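Do Rack Lanes Really Keep Cans Tidy?

People who sell shelf racks love big promises. The maker of the Lunder rack says its lanes make any shelf "1000 times neater." Neater than what? How do you measure neat? The box doesn't say.

A lane does one simple job. A can is round, so on a bare table it can roll. Put it between two rails and it has fewer places to go. That part is easy to believe.

Baskets are good for carrying cans — but a can in a basket may stand, lean or lie down.

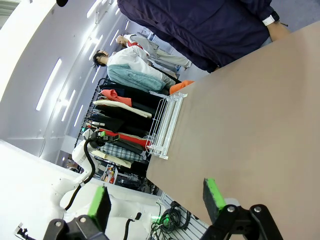
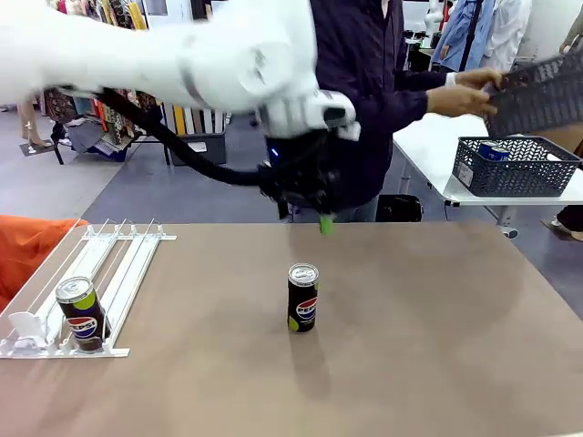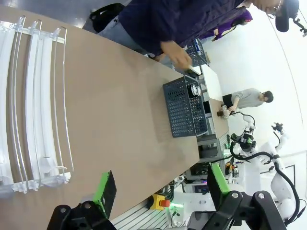
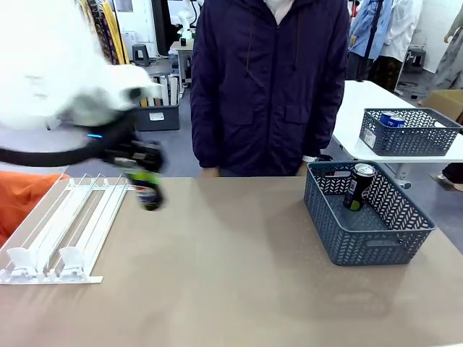

So is a rack better than a basket? Musyoka Mrema, who stocks shelves, doesn't think so. "A rack is only tidy if you fill it properly," he says.

Try it yourself. Lay a full can on a table and give it a tiny push. Then set two rulers beside it and push again. Don't take the box's word for it, or ours.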